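ok moving week thread, bc I keep getting asked how the apartment hunt ended

got the Costello place! second floor, 2 windows facing the street, lease starts in December

deposit was way more than the listing said. asked why, got a shrug and a new form to sign

movers quoted 167 for the van if I load it myself. so I'm loading it myself – pray for my back

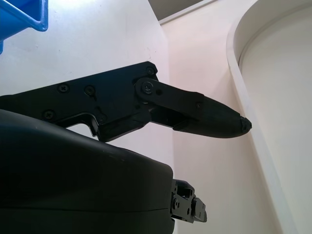
anyway the boxes. I have 60 and they are all labeled "misc". past me was no help at all

Hạnh Ngô is lending me her hand truck til Sunday, she's a saint, buying her dinner forver

still need: shower curtain, a decent lamp, somebody who understands how the new thermostat works

also does anyone know if you can change your adress before the lease starts or do they make you wait

ok back to taping. more tonight if I find my charger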